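School gardens in Nulham open for a second year

September 8, 2025 – The school garden program in Nulham starts its second year this month, and more families asked for a place than before. The town received 136 requests for children between six and ten years old. Last year there were 64.

The garden is on the land behind the old Brirkance mill, which the town rents until February. Each class gets one bed and decides with the teacher what to plant. Most classes have chosen spinach, radish and garlic for the autumn.

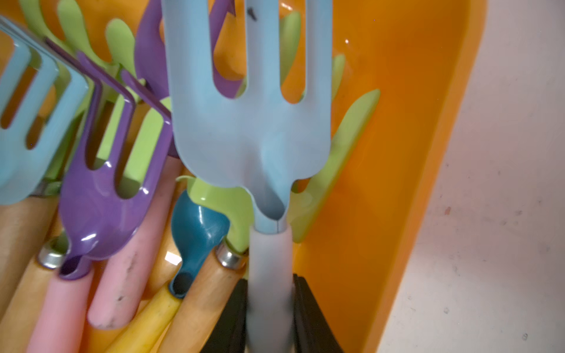

Lessons take place after school and last one hour. Parents may stay, but they are asked to leave the digging to the children. The program is free – only the seeds cost a small amount, and the Soler garden shop has promised 200 packets for the first weeks.

The town also wants to build a second water tank of 300 liters near the Dosura Street gate, as the first one was often empty in the summer. The work should be finished before the winter break. Families who did not get a place can write their name on the waiting list at the town library.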